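Filed under: Home > Laundry & Linens > Guides

We use cookies to remember your region and measure page visits. Accept all | Manage settings

Zorell 400 Steam Press: Set-up and Use with Table Linens

Section 4. Pressing tablecloths, runners and napkins

4.1 Before you begin

Read Section 2 (Electrical safety) before connecting the press. The instructions in this section apply to the Zorell 400 with the standard flat board. If your press has the narrow sleeve board, remove it and fit the flat board as shown on the card supplied in the accessory pouch.

You will need:

- the press, with the flat board locked in position
- distilled or demineralized water
- a pressing cloth, plain white cotton, no printed pattern
- a table or rail on which finished pieces can cool

CAUTION: The upper plate reaches full temperature before the ready light stops blinking. Keep hands clear of the plate from the moment the power switch is set to ON.

4.2 Filling the tank

1. Set the power switch to OFF and unplug the press.
2. Slide the tank out toward you. Do not lift it until it has cleared both rails.
3. Open the filler cap and add water up to the MAX line.
4. Close the cap until it clicks.
5. Wipe the outside of the tank dry and slide it back in.

NOTE: Do not add starch, scented water or descaling liquid to the tank. Starch is applied to the fabric (see 4.6).

If the tank does not seat fully, remove it and check the rubber seal at the outlet. A folded seal is the usual cause. Replacement seals are listed in the parts table under number 926.

4.3 Sorting the linens

Sort by fiber first and by color second. The care label takes priority over the settings given below.

Cotton: dial position 3, steam on.
Linen: dial position 4, steam on.
Cotton and polyester blends: dial position 2, steam on.
Polyester: dial position 1, steam off.
Wool throws used as table covers: dial position 2, steam on, pressing cloth required.

Start with the lowest setting and work upward. The plate heats faster than it cools, and a load sorted from high to low will leave you waiting between pieces.

Dark colors and woven checks should be pressed on the reverse side. Direct contact at position 3 or above can leave a shine on raised threads.

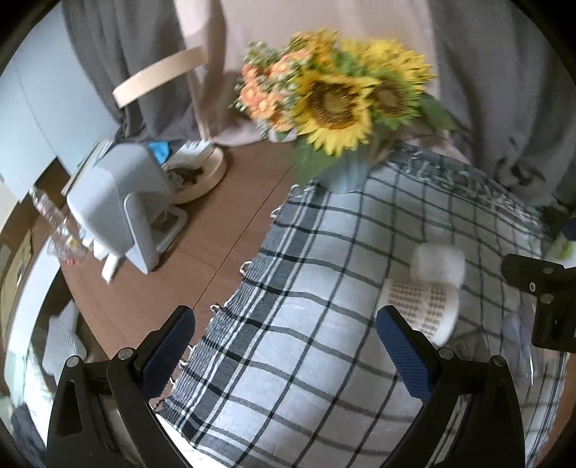

Liesl Reisinger
Technical Writer, Product Documentation, Itia

4.4 Pressing a fringed cloth

Fringe should stay outside the plates during the main pressing pass. Threads trapped under the plate edge will set at an angle and are difficult to straighten once dry.

1. Shake the cloth out while it is still slightly damp and comb the fringe with your fingers.
2. Lay the cloth face down on the board with the fringe hanging over the front edge.
3. Align one stripe or woven line with the front edge of the board. On a plaid or checked cloth, use the dark line closest to the hem.
4. Lower the handle until the plate rests on the fabric. Do not lock it.
5. Press the steam button for two seconds, then release.
6. Lock the handle and wait for the tone.
7. Raise the handle and move the cloth sideways by less than the width of the board, so that each pass overlaps the last.
8. Repeat until the edge is finished, then press the center of the cloth.
9. Finish the fringe separately with a hand iron on low heat, working from the knot outward.

CAUTION: Do not pull the cloth while the plate is down. This can distort the weave and may damage the board cover.

If a woven line appears bowed after pressing, dampen the area, pull it square by hand and press again. Bowing that returns after a second pass comes from the weave and cannot be corrected with heat.

4.5 Large tablecloths

A cloth wider than the board must be pressed in sections. Fold it in half lengthwise, right sides together, and press each half before opening it. Do not press the fold. Open the cloth and press the center strip last, as a single layer.

Support the weight of the unpressed part on a chair or a second table. A heavy cloth left hanging will drag across the board and leave diagonal creases.

Round cloths are pressed from the center outward, turning the cloth a little after each pass.

4.6 Starch

Spray starch may be used on cotton and linen. Apply it to the reverse side, wait one minute, and press on the right side through the pressing cloth. Brown flakes on the plate mean that the starch was still wet or that the dial was set too high. Allow the plate to cool and clean it as described in 6.2.

Starch is not recommended for cloths that will be stored folded for a whole season. Press these plain and starch them when they are next used.

4.7 Cooling and laying

Leave each piece flat or over a rail until it is cool to the touch. Fabric that is folded warm will hold the fold line.

Check that the table is clean and dry before laying the cloth. Moisture held between a warm cloth and a finished wood surface can leave a white mark. Use an underlay on waxed or oiled tables, and place a dish or mat under any vase that may drip.

4.8 Fault signals in this section

E1, steady tone: tank empty or not seated. See 4.2.
E2, three short tones: handle left locked for longer than 29 seconds. Raise the handle to reset.
E4, no tone: plate sensor fault. Unplug the press and contact the Drorkgate service desk.

NOTE: Board covers made for the Rudd press of 1986 fit the Zorell 400 lengthwise but lack the rear tie. Do not use them with steam.

Continue to Section 5, Pressing garments.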